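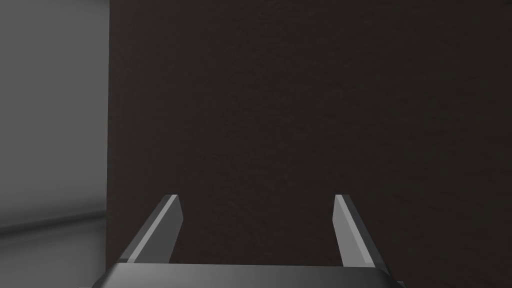

I have been wearing the wrong size boots for eleven years and I only found out because of a puddle.

Okay, that needs some explaining. My old pair (Hotlow, the tall lace-up ones I bought when I moved up here) finally let go along the left sole in August, halfway across the car park at work, and I squelched around in a bread bag until home time. I figured I'd just order the same again. Easy! Except Hotlow don't make that boot any more, and the ones they do make have a zip at the side and a heel I would fall off.

So I started reading. And reading. I now know far more about welted soles than any person who works in dental reception needs to.
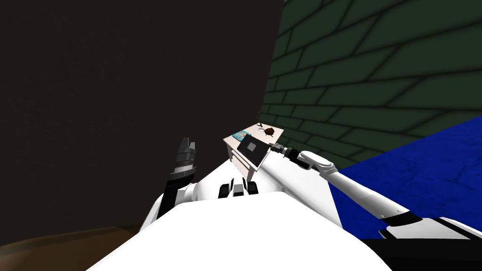 3 min read

My budget was $500, which felt like a ridiculous amount of money for footwear until I looked at what the nice ones cost. The pair I really, truly wanted were $641. I left them sitting in the cart for a fortnight and visited them at night like a weirdo. Then I asked Vesela Janevski, who I've known since uni and who has never bought a bad pair of shoes in her life, and she wrote back one line: "go and get your feet measured first, you goose."

I went on Tuesday, straight after work, to Karagiannis, the little shoe shop next to the chemist. I must have walked past it a thousand times. The woman there sat me down, got out the metal measuring thing I hadn't seen since school, and told me I was a full size bigger than what I'd been buying, and wide with it. My right foot is also longer than my left. I always thought boots just hurt for the first few months and you put up with it like everyone else!

She brought out a few pairs. The Zondel ones were gorgeous, a dark oxblood colour, but they pinched across the top even in the bigger size and she said the leather there wouldn't give much. Then she went out the back for some Pumdens, plain brown, round toe, pull tabs, nothing you'd look at twice on a shelf. I put them on and walked to the door and back and could move all my toes.

They were $515. Yes, over budget, by fifteen dollars, and then I bought a tin of wax as well, so let's not talk about it.

I've worn them every day since — thick socks to start with, then my normal ones. There's a stiff bit behind the right ankle that I'm working on. They squeak on the lino at work, and two patients have mentioned it. The laces are silly long too, so I've been wrapping them once around the ankle before I tie them, and I quite like how that looks with a skirt.

A few of you asked what I'm doing with the old ones. I took them in to be looked at and the quote for a resole was $80, and now I can't decide. They're the wrong size, I know that now, but they've been to two weddings and up a volcano with me and the leather has gone such a lovely colour. For now they're on newspaper in the laundry.

If anyone has a trick for squeaky soles, please put it in the comments. I've tried talcum powder under the insoles and all it did was make my socks white.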